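Search this site Enter keywords Go

Reading time: 4 min

Domestic Skills, session 3 – Clearing and resetting a shared work table

Notes by Bit-na Maeng, typed up quick, will fix later. Handout goes with the practical on 16th September. Bring last week's sheet if you still have it.

Starting point from last time: a table is in one of two states, working or parked. Most shared tables are in neither. Stuff from the last job, stuff for the next job, somebody's lunch. Today is getting from in-between to parked, and then laying out again for one job only.

Surface first, then things. People want to start with the things. Don't. Decide what the surface is for, put the mat down, then let things earn a place on it.

Mats. Big one marks the work area. Smaller one on top marks the messy spot – bottles, glue, anything with a nozzle. Different color for each, so you can say "keep it on the yellow" across a noisy room and get understood. Soft mats wrinkle. Smooth them before you put anything upright on them, tall bottles tip on a ridge. If it won't flatten, lay the bottle on its side, cap shut, and check the cap again.

Neville Rowbotham's rule from the Dikonham workshops: nothing with a liquid in it within a forearm of anything with a screen. I used to think this was fussy. Then the June session, 17 people, one tablet lost to fabric softener. Now it's on the wall.

Bags. Off the table. Floor hook or under the chair. A bag on the edge slides, and it takes the mat with it. Teodoro Navarro disagrees and says a bag half on your lap is fine if you're sitting and only need it for a minute. Ok for a minute. Not as a parking spot. 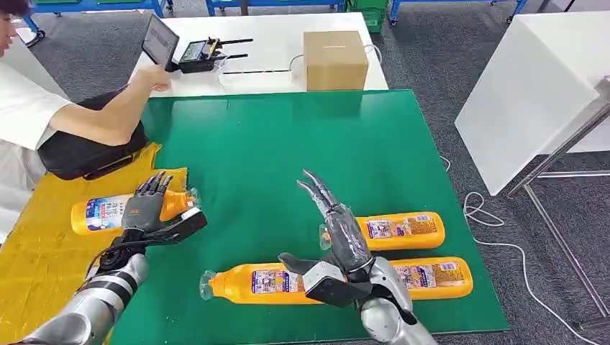

Zones, then. We use three: hands, reach, back. Hands is straight in front of you, reach is where your arm gets to without leaning, back is everything past that. Back zone is for boxes and things you need once. The trouble with back zone is cables, they get run over to it and left. Look at the thin white ones on the white tabletop, going from near the controller toward the closed cardboard box – easy to miss, white on white, and the first person to pull that box forward may bring a cable with it. So cables get lifted and coiled before any box moves. Same with anything that has antennas, turn it so they don't point where a sleeve will come past.

Labels. Turn them up. If the label is in a language not everyone at the table reads, add a strip of tape with the plain word on it. Young-sook Song does ours. What it is, date opened, nothing else. Don't cover the printed label, someone may need it.

Boxes: closed box = done or not started. Open box = in use. No open boxes left at the back of a parked table.

Order of work for the practical (pairs)

1. Liquids to the messy mat, caps checked
2. Screens and remotes off to one side, together
3. Cables coiled, band round them
4. Boxes closed or emptied
5. Bags down
6. Wipe the big mat, lift, wipe under it
7. Mat back, lay out for one job

Wipe under is the step that gets skiped. Grit under a mat scratches a white top and you see every mark. Damp cloth, then dry. The Nirari cloths are in the drawer by the sink, Inska spray is for the mats only, not the screens!!

Timing. Ha-rang Woo's pair parked a full table in 54 seconds last term but they didn't wipe under so it doesn't count. Nobody is graded on speed. Marks are out of 100, most of it for the layout at the end and wheather your partner can find a thing when I call it out.

Common problems
– moving a pile from the table to a chair. Still a pile.
– stacking on top of a closed box, then needing the box
– two people, two ideas of where "back" is. Agree out loud before you touch anything

For next time: pick one table at home or work, park it at the end of the day, three days running. Write down what came back onto it and where from. Half a page is enough. We'll do drawers after that, and the Bang trolley if it's been mended.

Popular searches: table layout, cable ties, drawer handout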